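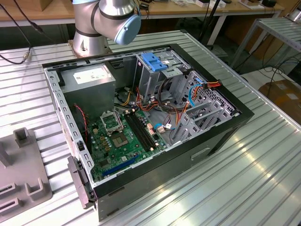 Cidlow: a price list of used computer parts

Hi, and thanks for stopping by! Cidlow is a plain CSV file of what people paid for secondhand desktop parts, copied out by me (mostly in the evenings, with tea) from the Endero swap board. I started it when I wanted to know if I was overpaying for old memory. I was, by a lot.

What you get

There are 1,733 rows in parts.csv, one per sale. I threw out 243 more that had no final price, and those are in dropped.csv in case you want to argue with me. The columns are:

part_type: power supply, memory, board, case, drive, other
asked: what the seller wanted, in dollars
paid: what changed hands
tested: yes, no, or blank
shipped: yes or no
notes: whatever the seller wrote, with names and phone numbers taken out

A blank in "tested" means the seller didn't say. Please don't read it as a no! I did that in the first version and my averages came out very silly.

Complete machines aren't in here at all. If someone sold a tower with everything in it, I skipped it, as I couldn't work out a fair way to split one price over all the bits.

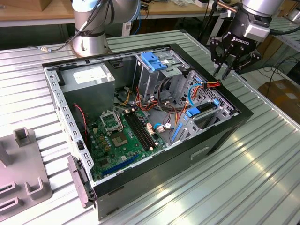 Open tower with the power supply and motherboard in place and no CPU in the socket.

Boards were the hardest to sort. Some sellers list a board with the memory still on it and never mention the memory, so 17 rows have "bundle?" in the notes. Leave them out if you're looking at board prices alone.

Known problems

Prices typed as "40ish" went in as 40. Shipping is sometimes folded into the paid column and sometimes not, and I can't always tell which. The April sales run high, and I haven't found out why (ideas welcome).

Loading it

Any spreadsheet will open it. If you use Usia, pick comma as the separator and turn off date guessing, or it'll mangle four of the notes.

Thanks

Kuldeep Bansal checked the memory rows against the original posts and caught a pile of my typos. Alfie Crabtree wrote the little script that strips out phone numbers. The copy on the Vashisht mirror is an older one, so grab it from here if you can.

Use it for anything you like. If you spot a wrong price, open an issue with the row number and I'll fix it when I'm next at my desk.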